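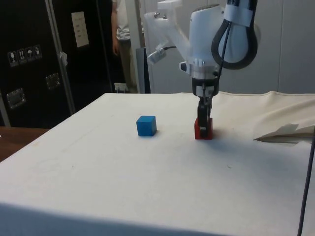 Basement humidity, second season

The basement in the Prirneck house smelled the same in June as it had the year before, so I went back to the logger data before buying anything else. Last year's post covered the first summer and ended with me blaming the foundation wall. I now think that was wrong, or at least incomplete, and some of the settings I recommended there should be changed.

The main mistake was working in relative humidity. Relative humidity is a ratio: the water vapor in the air compared with what air at that temperature could hold. It is the right number for asking whether cardboard will go soft or mold will grow on a joist. It is a poor number for asking where the water came from, since it moves every time the temperature does. Cool a room with the windows shut and no water added, and the reading climbs. My first-season charts were full of climbs like that, and I had annotated several of them as leaks.

Dew point fixes most of this. It depends only on how much vapor is in the air (pressure too, but indoors that can be ignored). If the dew point inside goes up, water has been added from somewhere. If relative humidity goes up and dew point stays flat, the room got colder. The Bokix logger records temperature and relative humidity only, so I compute dew point in the spreadsheet with the usual Magnus formula. Every weather site publishes the coefficients and they differ slightly from one to the next. The difference is smaller than the error of the sensor.

With the whole first summer converted, the picture changed. Indoor dew point followed outdoor dew point with a lag of a few hours, on dry days and wet days alike. Rain by itself did very little. A humid, cloudy stretch with no rain raised the basement just as much as a storm did. Water coming through the wall should follow the rain, probably with a delay of a day or more as the soil soaks. I could not find that pattern. Most of the moisture was arriving as outside air.

The paths for that air were easy to find once I was looking for air. The old dryer vent had been disconnected years ago and stuffed with fiberglass, which filters air but does not stop it. The bulkhead door had a gap along the bottom. The rim joist was open to the sill in several places on the north side. On a warm afternoon the upstairs windows were open, the house leaked upward through them, and replacement air came in low. I had also been opening the basement windows in the morning "to dry it out," which in July does the reverse. Outdoor air at a high dew point comes in, meets a cool slab, and leaves its water there.

I capped the vent with sheet metal and sealant, put a sweep on the bulkhead door, and cut rigid foam blocks for the rim joist with canned foam around the edges. The foam blocks took longer than the other two jobs together. Cut them slightly undersized. I cut the first few to fit exactly and then had to shave them in place with a bread knife.

Then the dehumidifier. The unit is a Cheng, bought used, and it draws 310 watts with the compressor running according to a plug-in meter. The built-in humidistat is not good. It reads the air at its own intake, which is warmed by the machine, so it sees a lower relative humidity than the rest of the room and shuts off early. Set to 50 percent, it held the far corner well above that. I tried moving the unit to the middle of the floor and the offset shrank but did not go away.

The arrangement I have settled on is an external controller. It is a Kaduretti plug-through type with its sensor on a long lead, and the sensor now hangs on the north wall behind the shelves, where the air is coolest and the problem would show first. The dehumidifier's own dial is turned to continuous. Two cautions if anyone copies this. The controller has to be rated for a motor load, and the dehumidifier has to be a type that resumes by itself when power comes back. Many newer ones with touch panels do not. They wait for a button press, and you will find a damp basement and a machine in standby.

Short cycling is the other concern. Compressors dislike being restarted against pressure, and an external switch defeats whatever delay the manufacturer built in unless the controller has its own. I set the delay to 5 minutes and the hysteresis to 4 points of relative humidity. With a narrower band the unit ran in short bursts that pulled out very little water. The coil has to get cold and then wet before anything drips, and on each shutdown the film left on the coil evaporates back into the room. Fewer, longer runs collect more for the same energy.

A note on sensor checks. I did the salt test on the logger before the season started: table salt in a bottle cap, enough water to make a slurry and no more, sealed in a jar with the logger overnight. The air over a saturated salt slurry settles at 75 percent. Mine read low by a couple of points, and I apply that as a flat correction. It is a single-point check and says nothing about the slope. A second salt would be better, and magnesium chloride is the common choice for the dry end. I have not done it.

The logger's memory filled once, in August, at over 3011 records, and it stopped recording instead of writing over the oldest ones. There is a setting for this – wrap or stop – and the default is stop. I lost most of a week, including the one heavy storm I would have liked to see.

Results so far: indoor dew point now stays below outdoor for the whole of a humid day, and the overnight lag is much longer. The smell is gone from the main room and still faintly present under the stairs, where there is an old piece of carpet glued to the slab. The carpet is coming up in October. The glue is black and the house is old enough that I will have it tested before scraping.

Still open is the slab itself. I taped a square of clear plastic to the concrete near the floor drain and left it for several days. There was slight darkening under the plastic and no droplets. That suggests a little vapor coming up through the slab, and I have no good way to put a rate on it with what I own. The next step is to repeat the test in winter, with the dehumidifier off and the outdoor air dry, when the floor should be the only source left.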